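Pedido de suporte n.º 862 – Pinça manual Gundow: abertura assimétrica dos dedos e registos interrompidos
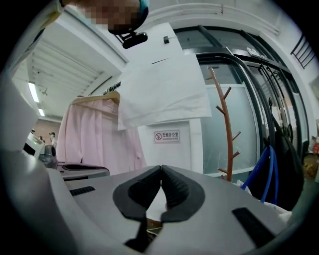

Fig. 1 – Pinça manual em utilização junto ao varão de vestuário; dedos com revestimento de espuma preta.

Estado: em observação
Prioridade: média
Produto: Gundow, conjunto de avaliação (pinça manual, base de carregamento, programa de registo)
Requerente: Cuiping Duan, El Idrissi
Técnico responsável: Thanakorn Yimyam, assistência técnica Brostero
Data de abertura: 18 de janeiro de 2020

Descrição apresentada pelo requerente

No âmbito da avaliação do conjunto Gundow para tarefas de manuseamento de têxteis, foram identificadas duas anomalias. A primeira diz respeito à posição de repouso dos dedos: após várias horas de utilização, o dedo direito deixa de regressar à posição inicial e o programa apresenta o aviso «Abertura fora do intervalo». A segunda consiste na interrupção do registo durante a recolha de peças penduradas, sem mensagem de erro. O ficheiro fica gravado até ao momento da paragem, mas não é aceite pelo módulo de validação.

De um total de 1 389 registos efetuados desde novembro, 13 foram rejeitados pela segunda causa. O aviso de abertura surge com maior frequência e desaparece, por norma, depois de reiniciado o programa. Solicita-se parecer antes da decisão de aquisição, que abrange também o posto de Drirstead.

Primeira resposta da assistência técnica

Acusamos a receção do pedido. Para efeitos de diagnóstico, agradecemos o envio dos seguintes elementos:
– versão do programa de registo e do firmware da pinça;
– relatório de calibração mais recente;
– um dos ficheiros rejeitados, sem alterações;
– indicação do tipo de cabo utilizado na ligação à unidade de registo.

Solicitamos ainda que não sejam desmontados os revestimentos de espuma. A sua remoção obriga a nova calibração na oficina e não está coberta pelas condições do período de avaliação.

Resposta do requerente

Seguem em anexo os elementos pedidos. O firmware é o de origem. O cabo fornecido com o conjunto foi substituído por outro mais comprido, adquirido localmente, para permitir o acesso às peças colocadas no varão. A última calibração foi feita com a pinça pousada na base de carregamento.

Análise

1. Aviso de abertura. O relatório indica que o valor de repouso foi adquirido com os dedos sob ligeira pressão lateral. A calibração na base de carregamento não é recomendada para este modelo: os dedos devem estar livres e a pinça segura na mão, na orientação habitual de trabalho. O desvio acumula-se ao longo da sessão até ultrapassar o limite admitido.

2. Interrupção do registo. O ficheiro enviado apresenta perdas de comunicação breves, seguidas de uma falha superior ao tempo de espera do programa. O padrão é compatível com o cabo de substituição, cujo comprimento excede o previsto no manual. Não foi possível excluir, nesta fase, um defeito no conector da pinça.

Medidas indicadas

Repor o cabo original e aproximar a unidade de registo do varão. Atualizar o firmware com a pinça ligada à corrente. Repetir a calibração com os dedos livres, abrindo e fechando por completo antes de confirmar o valor – o programa aceita a confirmação antecipada, mas o resultado não é fiável. Efetuar uma nova série de registos com peças penduradas e enviar o respetivo relatório.

Seguimento

O requerente comunicou que a nova calibração foi aceite e que o aviso de abertura não voltou a surgir na sessão seguinte. Registou-se, porém, uma nova interrupção já com o cabo original. Foi autorizado o envio de uma pinça de substituição, sem encargos, ficando a unidade atual sujeita a inspeção do conector após devolução. O período de avaliação foi prorrogado por 2 semanas.

O pedido mantém-se aberto até à receção do relatório da unidade substituta.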